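Pristton Mobile Arm, Planning and Set-up Guide
Section 2: Before You Spend Anything

Revised May 28, 2024

Read this section before you sign a purchase order. Most of the regret we hear about starts with a budget that covered the machine and nothing else. The sales sheet was written to sell. This guide was written by the people who get the calls afterward.

2.1 Write down the job

1. Pick one task. "Cleaning the lounge" is too big. "Wiping the lower sides of the sofas" is a task.

2. Watch a person do it from start to finish, and time it. Do this on an ordinary shift, with the furniture where it usually ends up.

3. Note what each hand is doing. Buyers tend to record the hand that holds the tool and skip the other one.

Wiping down a sofa looks like a job for one arm and a cloth. At the Enriquez site the plan called for exactly that, and the quote was built on it. Look at the left hand before you agree. It is spread flat on the seat cushion while the right presses the cloth in where the side panel meets the floor, with a foot planted close by.
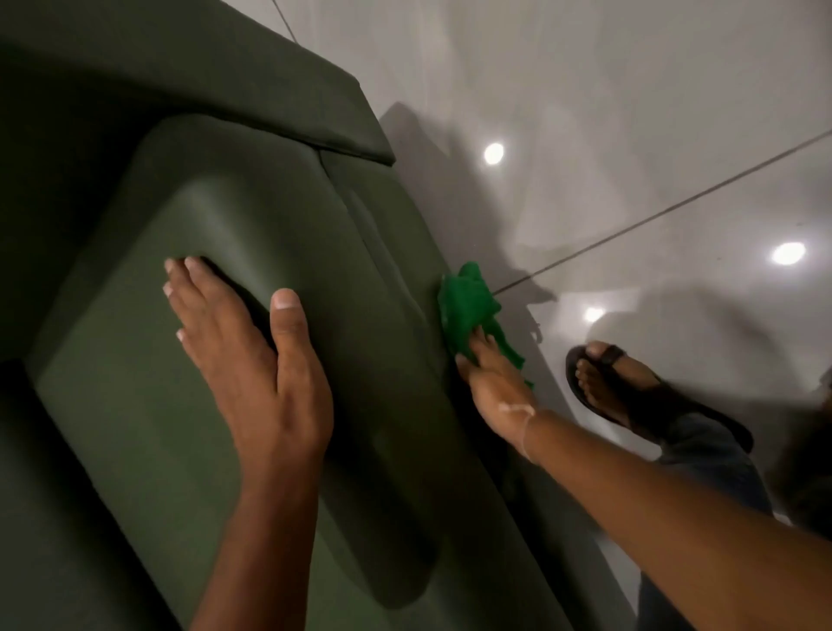
4. Mark every step that uses two hands, a bend at the waist, or a change of grip. Each one is a question for the vendor, in writing.

NOTE: A crumpled cloth has no fixed shape. If a demo uses a flat pad on a bracket, you have been shown a different job. Ask to see yours.

2.2 Check the room

1. Tell the vendor what the floor is made of and how shiny it is. Polished tile throws back the ceiling lights, and depth sensors can misread it. The standard sensor package is tuned on matte flooring.

2. Check your furniture colors. Dark upholstery in its own shadow is hard to separate from the floor line in low light.

3. Measure the narrowest gap the base has to pass through. Use the real gap, with chairs pulled out.

CAUTION: Do not run the arm at floor level while people are standing beside the work area. Feet are low, close to the tool, and easy for a sensor to miss. Open shoes offer no protection. Set the keep-out zone before the first powered test.

2.3 Build the budget

Prices below are in dollars, per unit, for the first year. They do not include the arm or base, which are on your quote.

Floor and lighting survey: 147
Low-reflection sensor kit: 1716
On-site set-up and training: 2533
Replacement grip pads, one set: 137

1. Add all four lines to your quote. The survey is listed as optional. Treat it as required if you have glossy floors.

2. Enter staff time on its own line. Someone has to load cloths, move cushions, and free the base when it gets stuck.

3. Leave the savings line blank until the trial is over. The Joketti savings calculator assumes the robot finishes every piece without help. We have not seen a site where that holds.

NOTE: The Flevener service plan covers the arm and base only. Grip pads and cloths are treated as wear items and are never covered.

2.4 Decide whether to go on

1. Ask for a trial in your own room, on your own furniture. A showroom trial does not count.

2. Time the robot the same way you timed the person, including any help it needs.

3. If the two-handed steps from 2.1 still need a person, price the job again with that person in it. If the new figure is higher than what you pay today, stop here and keep your deposit.

4. If it is lower, go on to Section 3, Unpacking and Base Assembly.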